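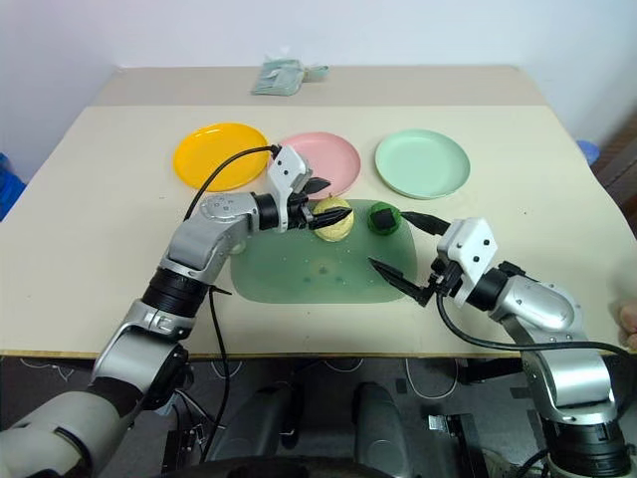
Yellow, pink, mint. And the green mat, about which more below.

Posted 24/05/2010

I have never trusted colored plates. White plates make sense to me. You buy six, you break two, you go back and buy two more and they match. Colored plates come in a set somebody else decided on, and when one goes you are left explaining the hole in the rainbow.

So I was not the person in this house who wanted these. I was outvoted. The argument was that if everybody has a color, everybody washes their own, and the sink takes care of itself. I have heard this kind of argument before. In March it was a chore wheel. The chore wheel is now under a pile of mail.

The plates are Ivero, from the closeout store out in Flinddale, the one that used to be a carpet place. I will say they look better on the table than they did on the shelf. The yellow is really more of an orange depending on the light, and it has a shine to it. The pink is pinker than I would like. The mint green one is mine, supposedly, though I ate toast off the pink one this morning and no alarm went off.

Do they make lunch taste better? There was a sign in the store that said color "wakes up the appetite." I eat the same sandwich I ate before. My appetite was already awake.

Now the mat. It's a see-through green rectangle with rounded corners and tiny pale specks all through it, and I was told it would "pull everything together." What it does is sit in the middle of the table and slide. I tried it as a placemat, and it slid. I tried it under the fruit, and it slid with fruit on it. There are a few darker spots on it too, low down near the middle, and I have gone back and forth on whether those belong to the pattern. I wiped at one for a while and then I had other things to do.

The other half of this experiment is fruit. The idea is that if the fruit is out on the table where you can see it, you eat it, and if it's in the refrigerator drawer you find it in six weeks. I am willing to believe the second part. As for the first, the pale yellow one with the stem has been admired by everyone who walks past and eaten by no one. Same goes for the green one beside it with the bumpy-looking skin. I keep hearing they need another day. They needed another day two days ago.

What does get eaten is whatever comes in a packet. The little clear one with the pale green stuff in it, back by the wall, will be gone before the fruit is. I would put money on that.

I did look at the fancier route before all this. Ruddock had a boxed set in their catalog with matching bowls, 40 pieces, and I would like to know who owns a cupboard that holds 40 of anything. We have one shelf, and half of it is lids – lids to what, I couldn't tell you.

Three plates I can live with. They stack, the rims are high enough to stop a runaway pea, and so far they have all survived the dishwasher. The washing-your-own part lasted until dinner on the first night, when the yellow plate was "soaking."

The mat is on probation. If it slides one more time it goes in the box for the Kamthorpe rummage sale, along with the chore wheel.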